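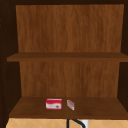

Last updated: August

Robots in Shared Spaces, Session 4: Rules for Kitchen Put-Away Tasks
Course leader: Samira Tarawneh

We work in simulation first. Nothing goes to the Tello rig until it has passed there, and the rules are the same in both places.

Scene rules

Write down the start state before each run: which shelf, which items, what is in the sink. A cabinet with two items on the lower shelf and none on the upper one is a valid start, provided the log says so. Don't tidy the scene by hand between runs. Reload it from the seed, and put the seed in the log.

Speed and contact

The course limit is 15 newtons on anything the arm is holding and on any fixed surface. A run that goes over the limit is a fail even if the item ends up in the right place. Slow down before crossing a shelf edge – most of last year's contact faults came from there. Keep clear of the tap on every path between sink and cabinet.
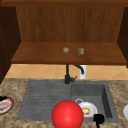 Figure 2. Simulated sink and upper cabinet, with two small items on the shelf and a plate in the basin.

Food and dishes

Food counts as its own class. It never goes on a shelf with clean dishes, and a plate with food on it is not ready to put away. If the class is uncertain, the robot stops and asks.

Reporting

Each group hands in 47 runs, failed ones included. Number them in order and leave no gaps. Rok Ivanov's group left out their stopped runs last term and had to repeat the lot. A stop is a result and should be logged with its cause.

Read chapter 2 of the Sikura notes before the lab. Yolanda Pacheco will mark the logs.

Contact: Samira Tarawneh, Room 907 | © Zullasow College | Back to top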